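Getuvari opens equipment planning service for companies that buy their first two-armed robot

Fixed-price budget plan covers the table, the hands, the power and the working hours, before any order is signed

KARNGATE, Oct 24, 2022 – Getuvari, a consulting office for automation buyers, today opened orders for Plurkberg, a planning service for small and mid-size companies that want to purchase a robot with two arms and two hands. The service gives the buyer a written budget for the first year and a list of questions to put to each supplier.
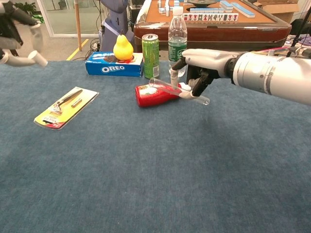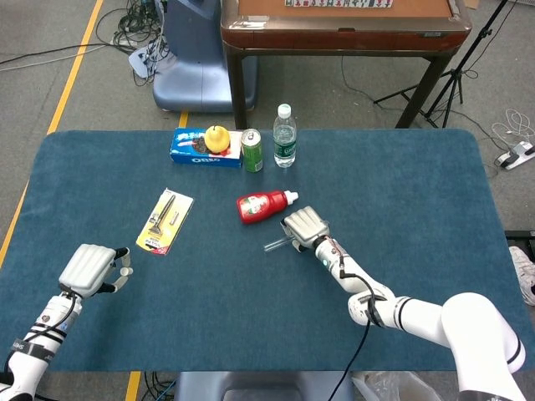
A robotic hand holding a clear tube over the work table, in both views.

Getuvari started to prepare the service in July, after many buyers had asked the office for help with offers which they could not compare. One supplier includes the hands in the price and another sells them apart. One counts training days as a part of delivery, and another sends a separate invoice for them. The buyer sees two totals on two sheets of paper and believes that the lower total is the cheaper robot. In many cases this is not correct.

"The arm is the part everybody asks us about, and it is usually the part with the clearest price," the company said in a statement. "We would like our customers to spend the same attention on the hand, on the table and on the people who will work beside it."

What the plan contains

Each Plurkberg plan has 12 sections. The first sections deal with the work itself: which objects the robot must handle, how heavy and how smooth they are, and how often they will change. Getuvari asks the customer to choose ordinary objects of different kinds for this part, for example a can, a bottle, a box and something small made of glass. A hand that is good for one shape can be a poor choice for another, and the price difference between hands is large enough to change the whole budget.

The next sections cover the place. They include floor area, the height and surface of the table, power outlets, the way of the cables and the free space for a person to walk. Getuvari reports that cable work and small building changes are the costs most often missing in the budgets it receives. The plan puts them on a separate page, so that the department responsible for the building can approve them alone.

The last sections cover running costs. Here the customer finds spare finger parts, service visits, software fees, insurance and the salary hours of the staff who prepare the table and put objects back in their places. The plan also advises which sum to keep in reserve and at which moment of the year it can be released.

Trial before purchase

Customers can add a trial period of 90 days with rented equipment. In this case the rental cost is shown beside the purchase cost, month by month, and the customer can see when renting becomes more expensive than buying. Getuvari does not sell robots and does not receive commission from suppliers.

The trial is planned together with Chiu, a rental and installation firm which has worked with Getuvari on earlier projects. Chiu delivers the equipment, connects it and takes it back at the end. The customer is free to use another rental firm, and the plan stays valid.

"Many of our customers must ask for money one time per year, and if they forget something they have to wait until the next year," the company said. "A trial gives them real numbers to bring to this meeting."

Prices and delivery

A Plurkberg plan for one work table is delivered in 70 working hours, counted from the day when the customer returns the first form. Companies which plan more than one table receive a separate offer. The plan is written in everyday words, and the technical values are placed in an annex for the engineering department.

The service is based on a price list of 352 items, from mounting plates and safety switches to table covers. Getuvari will review the list every July. Customers who have a plan less than one year old will receive the new list without payment, and they may ask one time for a correction of their totals.

Orders are accepted from today. Companies which already have supplier offers on the table can send them together with the first form, and Getuvari will bring them into the same layout for comparison. Offers older than one year are not accepted.

About Getuvari

Getuvari is an independent consulting office in Karngate. It advises companies on the purchase, rental and replacement of automation equipment, and it prepares budgets, supplier comparisons and site plans.

Press contact: Getuvari press office, Karngate. Interview requests and requests for a sample plan are answered on working days.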